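September 2024, Friday - arm build, Nurkier workshop

Wrist camera in its new mount, first look at the surface close up. 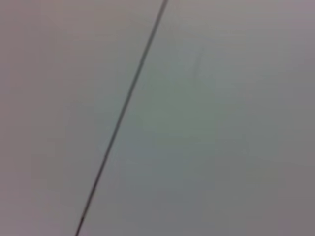 *Wrist camera, very close to the surface. Dark line looks like the seam. Focus is soft.*

Present: me, Sotiris until lunch, Ettore after. Aldo came by for the clamps and took two of them.

Aim for the day was to get the camera fixed down properly and find out how near we can go before the picture is no use to us. The old mount from June had been sagging since the cable was rerouted, and I was tired of redoing the hand-eye calibration every time somebody leaned on the arm.

New mount is printed, Kai's drawing, second version. Holes still needed opening out with the hand drill. The two front screws go in fine. The rear one binds against the cable clip, so I left the clip off and taped the cable for now. Needs doing right. Tape will let go when it warms up in there.

Exposure: left on auto. The line comes out thin and dark enough to find with a plain threshold, darker towards the top and a bit fuzzier towards the bottom left. The grey on the left of it has a slight pink cast, the right side goes a bit green. I don't know yet if that is the surface, the light or the camera. The corners drop off as well, the upper right and down the right-hand side most. Sotiris says lens shading, Ettore says the lamp. Easy to settle: turn the wrist half a turn and see if the dark part stays with the camera. Not done today.

There is also a faint smudge, upright, in the brighter patch to the right of the line. Very weak. The edge finder didn't pick it up at the usual setting but did when I lowered the threshold to 19, so that is the floor for the time being. I'd like to know if it is on the lens or on the surface. Same test will tell.

Line finder, as it stands:

- convert to grey, blur, threshold
- fit one straight line to whatever is left
- throw the result away if the fit is poor

Ran it over the saved batch, 420 stills from the arm moving slowly back and forth. It crashed on the first go because I had the folder path from the old laptop in there. Second go was all right. It took longer than I expected and most of the time goes on the blur, which is running at full size for no good reason. Halve the picture first.

The plan is still to use the seam as a reference so the arm can correct itself before each pick. One straight line only gives us the angle and the offset across it. It says nothing of where we are along it, and I keep having to explain this to Amedeo, who would like it to be enough. We need a second mark. Options talked over with Ettore:

1. A printed tag stuck down near the seam. Quick, but it will get scraped.
2. A shallow scribed cross. Lasts, but the others who share the workshop have to agree to it.
3. A hard stop, touched once at start-up. No camera needed. Slow.

I lean towards the tag to begin with. If it gets scraped off in a month we have lost a bit of sticky paper.

Focus: the lens on this one does turn, but it was glued at the factory and I haven't tried to break the glue. Backing off is the simpler way. Ettore thinks we can spare the height if the approach is done in two moves - stop high, look, correct, then go down blind. That suits me. The last part is short and the arm repeats well enough over a short drop.

Other things, while I had the covers off:

- Elbow belt is slack again. Tightened it a quarter turn. If it is slack next week the tensioner is slipping and we want a new one.
- The Mancuso driver board gave fault 1447 once at power-up and not again. Noted here in case it comes back. The sheet only says "bus, general".
- Speed limit on the wrist joint put back to 1000 in the config. Somebody had doubled it. Please write in here if you change it.
- The Donier supply hums with the arm idle and stops when it moves. Harmless so far.
- Emergency stop checked from both sides of the bench. Fine.

Ettore copied the stills to the shared drive, in the folder called Inine with the rest. The script is in there too, with the path fixed.

To do

- [ ] Half-turn test for the shading and the smudge
- [ ] Longer cable clip, or file the old one down (Kai)
- [ ] Shrink the picture before the blur
- [ ] Fix the exposure by hand, then repeat the batch
- [ ] Print tags in two sizes
- [ ] Ask Aldo for the clamps back

Left the arm parked and the supply off at the wall. Amedeo has the key for Monday.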